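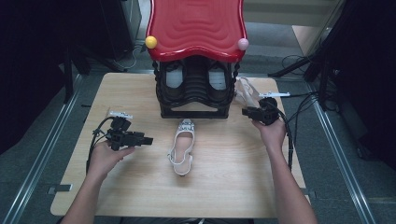

How to Store Shoes Between Seasons

Shoes that spend half the year in a closet often come out worse than they went in. Leather dries and creases, glue lets go, and anything put away damp will smell. An hour of work in October takes care of most of it, and the same steps apply in spring when the boots go away.

What you need

A soft brush, two clean cotton cloths, leather cleaner, neutral conditioner, plain white tissue paper, and boxes or cloth bags. Cedar shoe trees are nice to have for leather but tissue will do.

Step 1. Sort

Take everything out at once. Make one pile to store, one to repair and one to give away. Check the heels and bend each sole gently to look for cracks. If a sole is coming loose, get it glued now. Repair shops are slow in the fall and again in April.

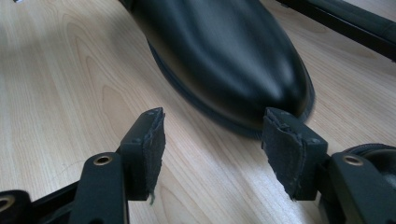

Page last changed: October, by Achilleas Karras

Step 2. Clean

Knock off dry dirt outside, then brush, paying attention to the seam where the upper meets the sole. Wipe smooth leather with a damp cloth and a little cleaner. Suede gets a suede brush and no water. Canvas can be washed by hand in cool water with mild soap. Take the laces out and wash them separately.

Pull out removable insoles and let them dry on their own. If they are worn flat, throw them out and write the size on the box so you remember to buy new ones.

Step 3. Dry

Leave the shoes in a room with moving air for 36 hours. Keep them away from radiators and direct sun. Thick winter boots may need longer. Put your hand all the way into the toe — if it feels cool or clammy, wait another day.

Step 4. Condition leather

Rub in a thin coat of conditioner with a cloth, leave it for 15 minutes, and buff off what's left. Try it on a hidden spot first, as some conditioners darken pale leather. Skip this step for suede and patent. Don't put on wax polish before storage. It can turn cloudy over a few months.

Step 5. Fill and pack

Stuff the toes firmly enough to hold their shape but not so tight that the leather stretches. Avoid newspaper in light-colored shoes, as the ink comes off. Tall boots need support in the shaft; a rolled magazine works.

Pack each pair heel to toe with a sheet of tissue between them. Cardboard boxes are fine in a dry closet. In a basement, use a plastic box with a few small holes drilled in the side. Sealed bags trap moisture.

Step 6. Choose the spot

A bedroom closet is better than an attic or garage. Keep boxes off a concrete floor, and don't stack heavy ones on soft shoes. Label the short end of each box, the side you'll see.

Halfway through the season, open the boxes and look for mold. White fuzz on leather can be brushed off outdoors and wiped with a cloth barely damp with diluted white vinegar. Let the pair dry fully before it goes back.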